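This site uses cookies to remember your reading position. Accept / Manage settings

Last updated: September 25, 2019

Item 2321

1. Terms of the work

The contract with Friesen was two pages long and described the work as "closing a room." It covered the office on the upper floor of the Pukstead building. I was to list the contents, assign each thing a destination, and return the key. The fee was 3000, payable on receipt of the list. There was a deduction for anything left without a destination.

There are four destinations in my line of work. A thing is kept, sold, recycled, or returned to its owner. I write one letter for each, K, S, R, or O, in the right-hand column. I had closed 195 rooms by this method and had never needed a fifth letter.

The previous occupant had been transferred to Plidia in December and had not sent for anything. Friesen's office supplied a forwarding address, which was a mailbox, and a statement that the occupant had worked on "the Fenby matter." I asked what the Fenby matter was, for purposes of classification. The reply was that it had been settled.

2. The shelves

I begin at the walls and finish at the desk. Walls are slow but they are simple. The long shelf on the left held boxes and papers, and the unit under it held binders and books. Binders go to R unless the client objects in writing. Books go to S. I unplugged nothing on the first day and moved only what I had already written down.

The chair was S. The blue mat on the floor was R. The wall clock belonged to the building, so it was O, and I left it where it hung. The room had a ribbed panel on one wall for the sound, and it worked well enough that I could hear my own pen.

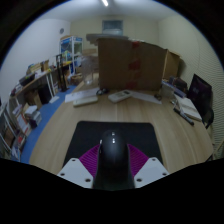
By the end of the second day the list stood at 2320 lines. This was high for a room of that size. The reason was the paper. Friesen wanted every document entered singly, by title, and the occupant had given a title to everything, including blank forms. One was called "Form, not yet needed." I entered it as R.

The large cardboard box on the desk was a separate difficulty. It had red tape down the middle of the front, and I had to decide whether the tape was packing or marking. Packing tape is ignored. Marking tape has to be explained in the notes. I called it packing and went on to the smaller things.

3. The remote control

Line 2321 was a white remote control lying on the desk in front of the box. I needed the name of the appliance it belonged to. A control is never listed alone. It takes the number of its appliance with a letter after it, and it goes wherever the appliance goes.

I tried it on the ceiling light, which had a wall switch and did not respond. I tried it on the tower on the floor. I tried it on the floor lamp, although I did not expect anything from a lamp. I then took it into the corridor and tried it on the ventilation unit, the door lock, and the copier on the floor below. None of these responded. I changed the batteries and repeated the sequence in the same order.

Under the contract I had one thing without a destination. I could have written R and been paid. I want to record that I considered this for the length of a lunch break.

4. The notebook

The occupant had left a notebook on the desk, and I had entered it as O without reading it, which is my practice. I now read it, on the grounds that it might identify the appliance. Most of it concerned Fenby. Fenby was a warehouse outside Pukstead that the occupant had closed for Friesen, by a method similar to mine. The columns were the same. The letters were the same four.

On the last written page there was a line with no letter. It read: "Control, white. Appliance not found. Brought back to office pending." The entry was two years old.

I checked the preceding pages for the warehouse contents. There was no heater, no screen, no cooling unit, nothing that takes a signal. The occupant had tried it on the loading door and on the lights. The occupant had changed the batteries -- this was written down too, with the time.

5. Correspondence

I wrote to the mailbox in Plidia. I asked one question, which was whether the appliance had ever been located. I enclosed a stamped envelope and set a waiting period of ten working days, charged at no rate.

During the waiting period I finished what could be finished. The following procedure was used for the desk:

Step 1. Collect writing instruments and test each on scrap. Those that write go to K.

Step 2. Coil loose cables and tie them. Match to equipment where possible.

Step 3. Leave the large box until last, so that it can be filled with whatever is marked K.

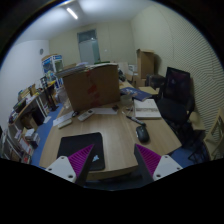
6. The reply

The envelope came back on the ninth day. The postmark was Plidia. It contained my own letter, with a note at the bottom in the hand from the notebook: "Have you tried it in the afternoon?"

I had not. All of my tests had been made before noon, and so, when I looked again, had all of the tests at Fenby.

I sat down in the chair, which was already marked S, and waited until one o'clock by the building's clock. I pointed the control at the middle of the room and pressed the top button. I pressed the others in order, left to right, and noted the result of each. Then I crossed out "pending" in the notebook, copied line 2321 onto a clean sheet, and wrote to Friesen to accept the deduction.

I returned the key the next morning. The control is in my coat. I have a warehouse to close in the spring, and I am told it has a number of appliances.

Contact | Copyright 2019, all rights reserved | Back to top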